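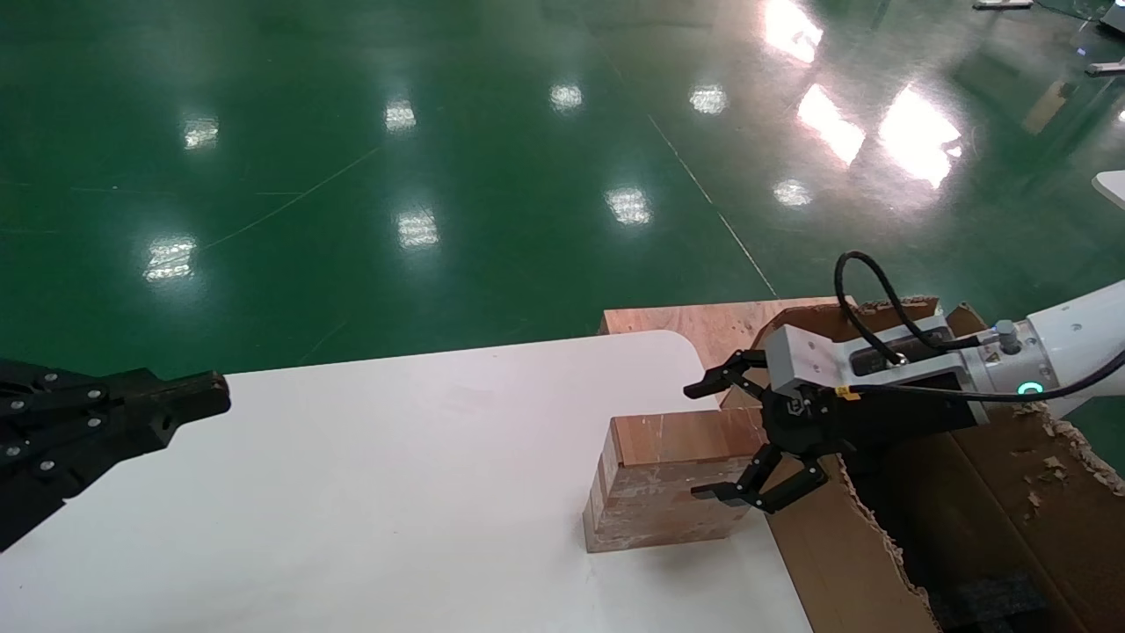 Gripper at the block, box behind it, table edge on the right.

Cell rules: spacing and who stands where

daraver_cell
Posting our bench rules before they go into the Cillon binder. Two arms, shared table, people on the same floor.
1. Approach speed drops to 10 percent of maximum inside 100 mm of any part.
2. Fingers open fully before the arm moves toward a part. No opening on the way in.
3. Boxes used as targets are placed before motion is enabled and are not nudged by hand afterward.
4. Shoe covers and coats past the line.
Comments welcome, mostly on 1.

inga21
Rule 1 is too blunt. A wood block and a thin clear part don't need the same limit. We set ours per part.

brondico_ops
Disagree. Per-part limits get copied from the wrong row. One number for the whole bench is easier to audit.

inga21
Audit is easier, cycle time is worse. Tie the limit to the part file and lock the file.

daraver_cell
Locking needs an owner. Anselmo Echeverri has ours, and he is out until the next revision. For now it stays one number. On rule 2, the check is done at the wrist view, both pads visible and apart, before the approach is released.

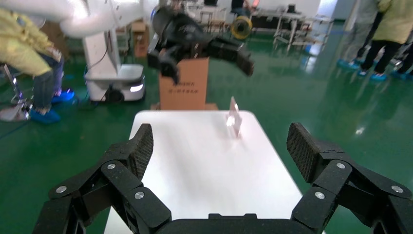 If either pad is out of view, the operator holds and calls it. Same if the second arm is over the box and its program is not paused.

brondico_ops
Paused or stopped? Our October revision says stopped, with a manual restart.

daraver_cell
Paused. A stop drops our position reference and costs 3 minutes to recover.

brondico_ops
Then write down who can release the pause. Yours doesn't say.

daraver_cell
Fair. Adding it as rule 5: only the person who set the pause releases it.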